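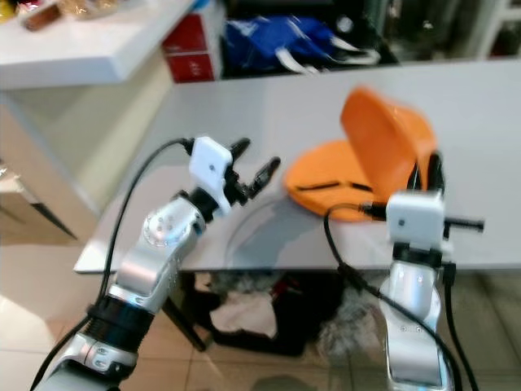 Zallthorpe Community Help » Home & Shed » Storage and Organising

Orange plastic clamshell case: lid won't stay up, what do I put in it, and is the black strip meant to come out?

Posted by paperbark_jo
07/12/2018
Viewed 1326 times

Hi all, first proper post here after lurking for ages!

I've picked up a hinged plastic case at the school fete, matte orange, rounded corners, opens like a clam. It was on the white elephant table with nothing inside and no label, and I love it far more than a person should love an empty box. It's such a cheerful colour! The base is a shallow sort of tray and the lid is rounded to match. I've had it open on the kitchen table most of the week trying out different things in it.

Three things I'd love some help with.

First, the lid. It'll stand up if I tip it back a fair way, but if I bump the table it comes down on my knuckles. Is there a tidy way to make it stay put while I'm rummaging, without drilling holes in it?

Second, there's a thin black strip on mine that runs across the base. I can't work out if it's a seal or something to do with the hinge. It feels a bit rubbery and there's fluff stuck along one side. Can I pull it out and wash it, or will I never get it back in?

Third, what would you keep in it? I was thinking sewing bits for the caravan (we're off up the coast in March) but my partner reckons it should be the first aid kit on account of the colour. Because it's so shallow, my thread spools stand too tall when they're upright, though they fit lying down. I'd like to get the inside divided up somehow so it's not a jumble by the first roundabout.

Inside it's clean apart from a smell a bit like old crayons. Any tips on that gratefully received too.

Thanks heaps!
Jo

tinsnips_and_tea
Member, 2000 posts

Oh what a great find, I have a soft spot for a good clamshell and I'll happily go through the lot.

The strip. Please don't pull it yet! Get a torch and look at where it sits. If it's lying in a groove and you can lift a tiny bit of one end with your fingernail, it's most likely a push-in seal, and those do come out and go back in. If it's flush and doesn't budge at all, it's probably bonded or it's part of how the two halves are joined, and forcing it will tear it. I tore one on a fishing box years ago and never found a replacement the right thickness, so I'm cautious now. Either way you can clean it where it is. Warm water with a drop of dish soap, an old toothbrush, brush along the strip and not across it, then dab it dry with a tea towel. For the fluff, wrap a bit of sticky tape round your finger, gluey side out, and roll it along. If the strip looks dull and dry afterwards you can rub in a smear of silicone grease (the plumbing kind from the hardware store, a little tub lasts forever). Keep petroleum jelly off it, as it can make some rubbers swell.

The lid. A lot of these will only stand up if they go past vertical, and then they're relying on balance. My favourite fix is a ribbon stay. Cut a piece of grosgrain ribbon, stick one end inside the lid near the side and the other end inside the base on the same side, and it'll stop the lid falling backwards. That only solves half of it, of course, because yours is falling forwards! So for that I use a little prop: a short bit of dowel with a rubber foot on each end, which wedges between the lid and the base and lives in the case when it's shut. Takes a couple of minutes to cut and you can trim it until it suits. If you'd like something you can't lose, put a dab of hook-and-loop on the back of the lid and another on whatever the case is leaning against. In a caravan that would be the wall behind the bench, and it's brilliant, the lid just parks itself there.

Before you stick anything on, wipe the plastic down with metho and let it dry completely. Matte plastics can be fussy about adhesive and the fine texture holds onto grease from your hands. Press the tape down hard and leave it overnight before you put any strain on it.

Dividing it up. You've got heaps of options here. I'd start with paper before spending a cent: put the case on a sheet of baking paper, trace the base, cut it out a bit smaller until it drops in flat, and then lay your things out on the paper and shuffle them round. Draw around everything once you're happy. From there you can

- cut a piece of dense foam (an old camping mat works a treat) to the same outline and slice out the shapes with a fresh blade
- use small shallow tins, the mint kind, stuck down with a bit of magnetic sheet underneath so they lift out
- glue in strips of corrugated plastic on edge, slotted together like the dividers in a box of wine glasses

I did the foam one for my own sewing kit and I'm still delighted with it. Thread lies down in a row, scissors have their own little bed, and there's a strip of felt along the front for needles and pins. One thing to watch is the lid: if it's rounded you'll have a bit more height in the middle than near the edges, so put the chunkier items in the centre and flat stuff around the outside. Close it gently the first few times and feel for anything pushing back.

If you do want to use the inside of the lid, a panel of elastic works well for light things like a tape measure or packets of needles. Don't load it up though. The heavier the lid, the more it'll want to come down on your knuckles.

Smell. Bicarb in an open dish, case shut over it for a few days, then leave it open somewhere breezy and out of full sun. Orange plastic can fade if it bakes on a windowsill, and it would be a crying shame to lose that colour.

Please post a photo when it's kitted out!

grevillea760
Member, 31 posts

first aid kit for sure. orange = easy to find in a hurry. ours is in a Drulby lunchbox and it works fine but its blue and the kids can never see it

wouldnt bother with the strip just wipe it

ms_thimbleby
Member

I'm going to side with Jo on the sewing kit, and say get a separate first aid kit for the caravan. A shallow tray is lovely for sewing because you can see the lot at a glance, whereas rolled bandages eat up the height in no time and you end up sitting on the lid to shut it.

If you do go with first aid, put a label on the outside in big plain letters. Colour on its own won't tell a visitor what's in there, and I've opened more than one bright box expecting plasters and found drill bits. Check the dates on everything before you leave in March as well.

On thread: have you thought about winding what you need onto flat cards or bobbins? I cut mine from old cereal boxes, a notch at each end, and write the colour on the card. A dozen colours take up hardly any room and they don't roll about. I keep the full spools at home in the Vondmont drawers and only travel with the cards. For mending on the road you really only want black, white, grey, navy, something beige and whatever colour your favourite shirt is!

I'd add one thing to the very good advice above about dividers. Leave one part of the tray completely open. There's always something that turns up mid-trip, a stray button or a zip pull or half a packet of safety pins, and if every bit of foam is cut to a shape there's nowhere to put it. Mine has an open patch in the front corner lined with felt and it's the most used spot in the box.

For the lid, I'm lazier than tinsnips. I open it with its back up against the fruit bowl.

paperbark_jo

You're all wonderful, thank you! I got the torch out and the strip does sit in a bit of a groove but the end wouldn't lift, so I've left it in and done the toothbrush and sticky tape. It came up beautifully. Bicarb is in there now.

Sewing kit it is. I've promised my partner a first aid kit in the cupboard over the sink, in whatever colour he likes. Going to trace the base tonight and see how the thread cards fit, and I'm keeping an open corner for bits and bobs. Does anyone know if the thicker grey camping mat cuts more cleanly than the blue one?

tinsnips_and_tea
Member, 2000 posts

Grey, if it's the closed-cell kind. Long strokes with a new snap-off blade and don't try to go through in one pass. Have fun with it!

Related threads
Noh sewing box, tray sticks when lifting
Cleaning old plastic without scratching it
Small caravan, big craft habit: where does it all go?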